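Jirngate folding table, two months in

Bought in September, 74 bucks on sale. Wanted one big surface for sewing, sorting mail, the odd dinner. Quick notes before I forget.

Setup

Legs click out, done. No tools. The left latch is stiff, pinched my thumb twice. The manual is one sheet and the drawings are tiny. Gudrun Vogler at the store told me to rub candle wax on the latch and it did help, so thanks Gudrun.

The top

Went with white. Bigger than I expected, which is good. White shows every crumb tho. Coffee wipes off if you get to it fast, ballpoint doesnt. I like a plain white top for finding pins and small screws.

White tabletops with stuff going on over them:
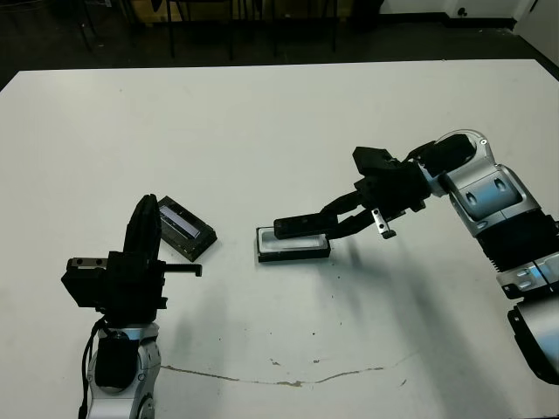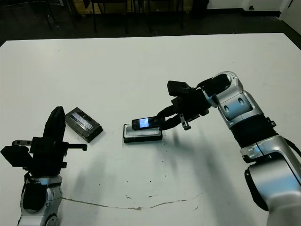 Wobble

Some. Fine for cutting fabric, bad for the sewing machine at full speed. Had a Pravar before this, 98 dollars, steadier but weighed a ton and the hinge went. My sister has the Feng one for 50. Dont. Sags in the middle.

Storage

Folds flat, goes behind the door. Carry handle is sharp on the underside, I put tape on it. Would of liked a strap.

Worth it?

At 74 yes. At the regular 80 still yes I guess. If you need rock solid for a machine keep looking. Four stars, minus one for the thumb.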